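パンと野菜の保存メモ

わが家で続けている保存の手順をまとめておきます。特別な道具は使いません。

買ったロールパンは、その日と翌日に食べる分だけ残して、あとは冷凍します。常温で置くのは2日まで。冷蔵庫に入れると早くぱさつくので、入れません。一つずつラップで包み、保存袋に入れて空気を抜き、袋に日付を書きます。温かいうちに包むと内側に水滴がつき、霜のもとになります。
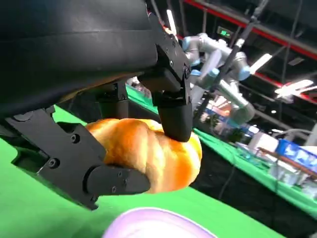

解凍は室温で。急ぐときは凍ったまま霧吹きで軽く水をかけ、アルミホイルをかぶせてトースターに入れます。電子レンジなら600Wで13秒、様子を見て足してください。温めすぎると冷めてから固くなります。冷凍した分は2週間で食べきるようにしています。残ったらおろし金ですって、パン粉にします。

かぼちゃは丸ごとなら日持ちします。風通しのよい涼しい場所に新聞紙を敷き、互いに触れないように並べます。ヘタの付け根がいちばん傷みやすいので、ときどき見て、やわらかくなっていたら早めに使います。8月は台所が暑くなるため、床に近い棚へ移します。切ったものは種とわたをスプーンで取り、切り口にラップをぴったり貼って野菜室へ。煮物用に切り分けてから冷凍しておくと、そのまま鍋に入れられます。

小さい飾り用のかぼちゃは食用ではないものが多いので、袋の表示を確かめて、食べる分とは別に置きます。汚れは固く絞った布でふき、よく乾かします。水洗いすると、ヘタのまわりに水が残ってかびることがあります。飾るときも直接台に置かず、皿を一枚敷くと、傷んだときの始末が楽です。 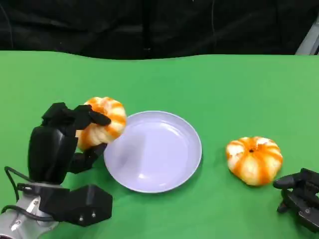
しま模様の小さなかぼちゃと丸い皿

皿は縁のある浅いもので足ります。底が湿っていないか、掃除のついでに持ち上げて見てください。湿っていたら皿をふき、かぼちゃの向きを変えて戻します。

玉ねぎとじゃがいもは別の回に書きます。

最終更新 2021年3月7日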